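July
Pirjo Lehtinen, Lodex

Progress report to the Carvalho fund: laundry handling, second period

The work in this period concerned one question from the original proposal, whether a two-armed machine can fold mixed household laundry at a cost and pace that a small laundry could accept. The present answer is no for mixed loads and a qualified yes for towels and pillowcases. Shirts remain the main difficulty and took up most of the bench time.

We logged 612 folding attempts on the Ulter bench. Flat items were folded to the agreed standard in most attempts. Long-sleeved shirts were not, and the commonest fault was a sleeve left outside the body panel after the second fold. The collar is the next problem. Cloth gathers there, and the grippers often take two layers where one is wanted.

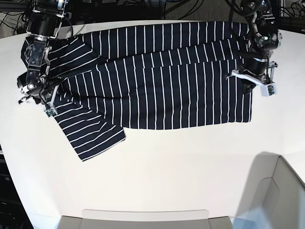 Fig. 1. Striped long-sleeved shirt, partially folded, held by both arms.

Striped cloth has been useful for scoring, as the angle between sleeve and body can be read from the stripes. Plain dark shirts are scored by hand and the two sets of results should not be compared directly. Clementina Garcia is revising the scoring sheet so that both can be reported on one scale.

Fingertip sensing was added to the control loop midway through the period. It reduced dropped hems. It has not yet helped with telling one layer from two, and the threshold still has to be reset when the cloth weight changes. A fold that a practised worker finishes in a few seconds takes the machine roughly 60 on a good run, excluding retries.

The trial at the Memeck laundry has been put back. Their sorting table is lower than our bench and the reach calculations need to be redone before anything is moved. Spending on spare motors exceeded the budget line by 4000 euros, which we propose to cover from the unspent travel allowance. Approval is requested.

Work for the next period:
- sleeve placement before the first body fold
- layer detection on cotton and polyester blends
- revised reach study for Memeck

No change to the end date is sought at this stage. The attempt log and scoring sheets are available on request.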